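From: list member (Cemness workshop)
To: Drikum builders list
Subject: Re: Re: Wrist servo drops out when shoulder moves
Time: 21:40

Replying inline, with one correction to what I posted in November.

> The Choo controller resets whenever joints two and three start together.
> I have swapped the servo on joint three and the lead to it. Same result.
> Supply is rated at 10 A and the bench meter never shows more than 6.
> Is this a firmware fault, or am I missing something in the wiring?

I don't think it is firmware. A bench meter averages over a longer period than the event you are looking for. Two joints starting under load will draw well above their running current for a few milliseconds, and the meter will not show it. Put a scope on the logic rail at the controller end, trigger on a falling edge, and command both joints from rest with the arm stretched out. Mine fell far enough to reset the board and recovered before the display had changed.

Three things helped here, in descending order of effect.

First, separate supplies. The logic board now has its own plug-in unit and the servos have another. The grounds are joined at one point only, on the terminal strip next to the base. I had them joined at both ends for a while and got noise on the encoder line for joint two.

Second, a 3,000 microfarad capacitor bank across the servo rail, mounted at the shoulder. Check the voltage rating and polarity, and fit a bleed resistor if you work on the wiring with the cover off.

Third, staggering the starts. In the Canero build of the motion planner there is a start offset for each joint, set to zero by default. I use 16 milliseconds between joints two and three. The path error is too small to matter for picking up cutlery, and the peak on the rail is clearly lower. If you need coordinated motion, reduce the acceleration limit on both joints and leave the offset alone.

The correction: I said in November that the thin signal cable could be run inside the upper arm with the power pair. Please don't copy that. It worked at low speed and gave bad readings once the speed limit came off. The signal cable now goes outside the arm, clipped at the elbow, with enough slack for full travel.

On your second question, about placing objects, I use small paper labels on the tabletop as target positions. They are put down by hand and only need to be repeatable between runs. I record the offset of the gripper from each label before starting, and again at the end, so that any slip in the base clamp shows up in the log. Most of my early "vision errors" were the clamp.

I have not tried the newer Choo board. If anyone has, I would like to know whether the brown-out threshold can be changed without reflashing the bootloader.

Wiring diagram to follow once I have redrawn it with the single ground point.

--
Cemness workshop, bench two
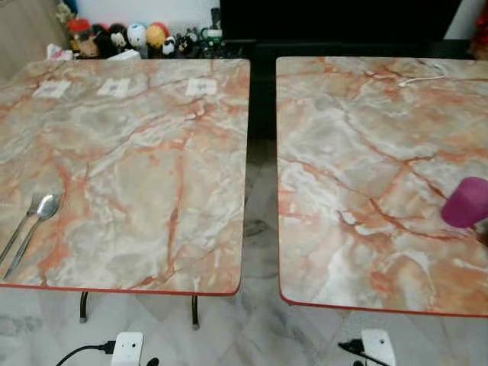 Can the logic board and the servos share one supply if the supply is large enough?
They can, provided the voltage at the board stays above its reset threshold when several joints start at once. Measure it at the board end of the lead, with a scope, under the heaviest load you expect.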